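Carré Cinema, Lusbridge: pre-screening inspection, Apr 1, 2023

1. Projector lamp: 1,000 hours logged. Pass.
2. Fire extinguishers: six on site, tags current. Pass.

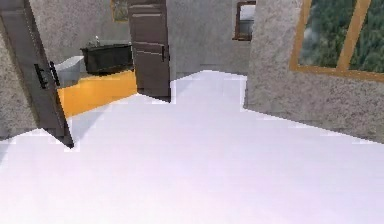 3. Exit routes: the left aisle was clear, the right aisle partly blocked by a Gunimix speaker case. Case to be moved before doors open. Check also that no door swings into a walking route; a tall door standing open, with a black bar handle like the one shown, can catch a sleeve in the dark. Comment.

4. Seating: 60 fixed seats. Row 14 has a loose armrest. Repair.
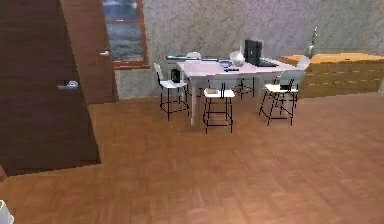

5. Aisle lights: two out near the screen, also noted in March. Fail. Replace before the Hornomard double bill.
6. Screen masking: motor stops short on the wide setting. Set by hand.
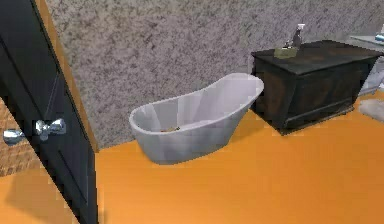 Lever handle on a partly open black door.

7. Booth door: closer adjusted. Recheck at next inspection.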